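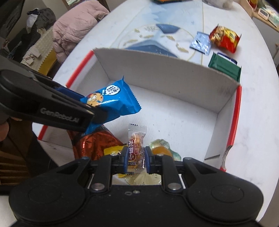 I've got a pair of two-finger grippers that I use for packing snacks into a gift box, and one of them has started letting go of stuff. The right one has blue pads on its two fingers, and on small wrapped cakes it used to be rock solid. Now I'll pinch one over the box and maybe one time in 4 the plastic just creeps out from between the pads. Foil bags are worse (the jelly candies are fine, go figure). I've snugged up the two round screws by the finger hinges and it made no difference that I could tell. The pads have done around 288 boxes. Do I replace them, clean them, or is something bent? I'd love to not take the whole thing apart, I'm home with a screwdriver set and not much else.

**Bit-na Han**, 21st September

---

**Rigoberto Zepeda**

Clean them first! Snack wrappers leave a film on soft pads, sugar dust and grease and whatever else, and you can't see it but you can sure feel it if you drag a fingertip across. I use warm water with a drop of dish soap on a lint-free cloth, wipe, then wipe again with plain water and let them air dry for 30 minutes. Stay away from acetone, I wrecked a set at the Dunmore shop that way and they went hard as a guitar pick.

Then close the fingers on a strip of printer paper and tug. Try it at the tip, the middle and the back of the pad. If it holds at the back and slides at the tip, your fingers aren't closing parallel and no amount of soap will help you. Back those hinge screws off a hair too, because if you cranked them down the finger may be dragging and you're losing squeeze before it ever gets to the cake.

---

**Jae-in Oh**

just buy new pads, they're cheap. mine came from Pekura and took forever to ship

---

**Ngọc Khương**

Agree with Rigoberto on the paper test, I do it every morning before I start. One thing to add: swap the pads in pairs. I put one fresh pad against an old one last April and everything I picked up twisted to one side, drove me nuts for a whole afternoon. If you're short on spares, trade the left and right pads on the same gripper and see if the slipping changes. Mark them on the back with a pencil first or you'll lose track like I did.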